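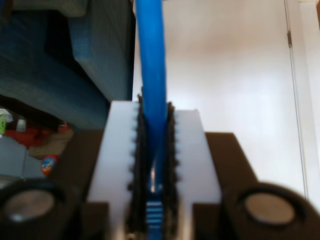 Home News Neighborhoods Events Contact

10/11/19
By the Jumdale Courier news desk
4 minute read

Couch gap claims another season of belongings, library finds

JUMDALE — The public library on Requena Street lifted every couch in its reading room last month for the first time since the furniture arrived, and has spent the weeks since trying to give back what was under it.

The haul fills 12 shoebox-sized bins on a table by the returns desk. Pens make up most of it. The library's tally puts the full count at 1,674 items, a figure that includes each puzzle piece separately and that staff concede was reached on a slow afternoon.

The couches are low, soft and popular, with a gap beneath the seat that is tall enough to swallow a marker and too short to admit an adult forearm. A yardstick was kept behind the desk for emergencies. It was found under the couch nearest the window.

Jumdale is not alone in its troubles with upholstery, but it may be the first town in the county to hold a public viewing. Residents can look through the bins during regular hours until the end of the month. Anything that can be described with reasonable confidence can be taken home. "Blue pen" will not be accepted as a description, according to the sign on the table, which was written in blue pen.

Other contents include toothbrushes, still a matter of some discussion; the handle of a jump rope; one half of several pairs of reading glasses; a library card belonging to a patron who had been told sharply, and more than once, that she must have left it at home; and a toy fire truck that works when shaken. There are 6 remote controls. The library does not own a television.

Coins were found too, though fewer than expected. They have been added to the photocopier fund, which can now afford toner in one color.

The furniture was moved to make way for new carpet, laid over two days by Hondix Flooring of Requena Street, whose crew got as far as the second couch before asking for a dustpan and then for a bigger dustpan. The old carpet turned out to have been a warmer shade of green than most visitors remembered. A clean rectangle of it, preserved under each couch, was admired briefly and thrown away.

Among the bins, the one marked "Long Things" has drawn the most interest. It holds knitting needles, rulers, a conductor's baton and a good number of plastic objects whose purpose is open to debate. A sheet of paper is taped alongside for suggestions. The leading theory for one ridged tube is a bicycle pump part, with "flute, sort of" close behind. The high school band has been contacted and says it is not missing anything.

The library has looked into ways to keep the problem from coming back. Uvoment, a furniture supplier, quoted for a set of fabric skirts that would close the gap along the front of each couch. The board looked at the price and then at the pens, and decided on foam pool noodles, which will be cut to length and tucked underneath. They had been on clearance since July.

The noodles go in next week. Children's story time will move to the back room that morning, on the grounds that nobody wants to explain to a room of four-year-olds why the pool toys are not for them.

Unclaimed pens will be tested and put in the cup at the front desk. Those that fail will be thrown out, as will anything sticky. The toothbrushes are already gone. Puzzle pieces are to be sorted on a folding table near the magazines, and anyone who has had a lighthouse with a hole in its sky for the last few years is invited to come by.

The reading room is open again, with its couches back in place. As of Thursday's press deadline, the yardstick was missing.

Previous story Next story Back to top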